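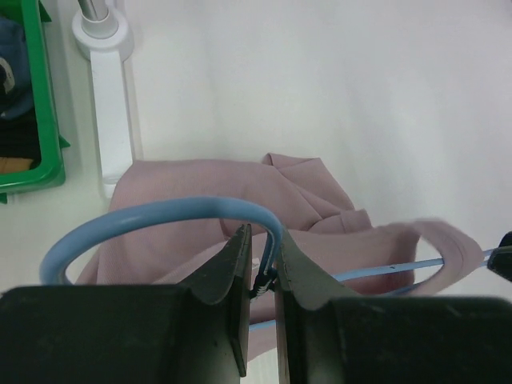

What does the Zernard group study?

We study how two robot arms can learn household work from people who guide them through it, with the present effort given to clothing and hangers.

Saturday, February 5, 2022
By Ching-wen Chien

About Us

Zernard is a research group within the Minska School of Engineering. Our method, called Teson, trains a single control program on recorded demonstrations, using joint positions together with views from the wrists and from a fixed point beside the table. In January we completed a set of 471 demonstrations. The trained program then placed garments on hangers in 386 test runs without human help -- the best result the group has recorded to date. 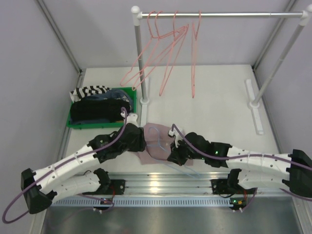
Working With Us

The group accepts 2 visiting students each term. Inquiries may be sent to the school office.

Recent Items
Teson: Notes on the Method
Yen Fellowship Now Open
Folding Study, Part 2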